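Chapter 4
Where the Evening Went: Time and Work at Home

Kheri Kioko kept a diary for one week in July. It was a dull diary, as the instructions required. Every ten minutes she wrote down what she was doing, and if she was doing two things she wrote down both, and by Friday she had filled most of a school notebook with entries like "rice, also phone call" and "looking for the lid." Her husband, Erasto Nyaga, kept one too. His was shorter. He had left out the looking for things, on the grounds that it wasn't work.

This chapter is about entries like those. Economists have long been good at measuring the hours people sell and poor at measuring the hours they keep. A cook who makes soup in a restaurant adds to national output. The same cook making the same soup at home adds to the dishes. The statistics have their reasons, and we will get to them in Section 4.2, but you should feel free to find the arrangement odd.

Kioko and Nyaga were one of 340 households in the Rashidi time diary study, which we will use all through the chapter. Before the diaries went out, each adult was asked to guess how many minutes of unpaid work they had done the day before. The guesses were confident. In 300 of the households, the adults' guesses added up to more than the diaries later showed, and in a good many of them each adult claimed to do most of it. Couples cannot both do most of it. This is one of the few firm results in the field.

Why are people so bad at this? Part of the answer is that housework comes in scraps. Four minutes here, two there, a load of washing that takes an hour but needs a person only at both ends. Memory rounds the scraps up when they were annoying and drops them when they were not.

The other part of the answer has to do with machines. When a kitchen gets a new appliance, the time needed for one job falls, and you might expect the cook to sit down. Sometimes that happens. Just as often the household decides that it now wants hot lunches, or fresh bread, or shirts washed after a single wearing. The saved time is spent before anyone has seen it.
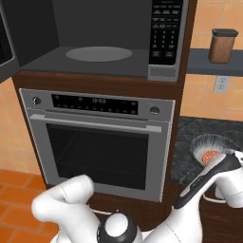

Economists call this a change in standards, which sounds grander than a second vegetable at dinner. Muthoni Makori, who coded the Rashidi diaries, found that well-equipped kitchens saved minutes on each dish and then made more dishes. Her longest file ran to 467 entries for a single adult, nineteen of them the word "wiping."

By the end of the chapter you should be able to read a time diary, tell a main activity from a secondary one, and put a price on an hour of unpaid work in two different ways – and explain why the two prices never agree. Bring a pencil. You may also want to start a diary of your own, though not on a day when you are trying to get along with anyone.

Key terms: unpaid work, time diary, secondary activity, replacement cost, opportunity cost

We use cookies to remember your page and font size. Accept | Manage settings

Related chapters
Chapter 3: Who Counts as a Household?
Chapter 5: The Price of Child Care
Chapter 7: Commuting and Other Lost Causes
Instructor notes for Chapter 4

Comments (3)

Felista Ondieki: Is the diary exercise graded? My roommate is refusing to take part.

Shayne Gilchrist: Looking for the lid is work. I will die on this hill.

Amer: The link to the instructor notes goes to Chapter 3 for me.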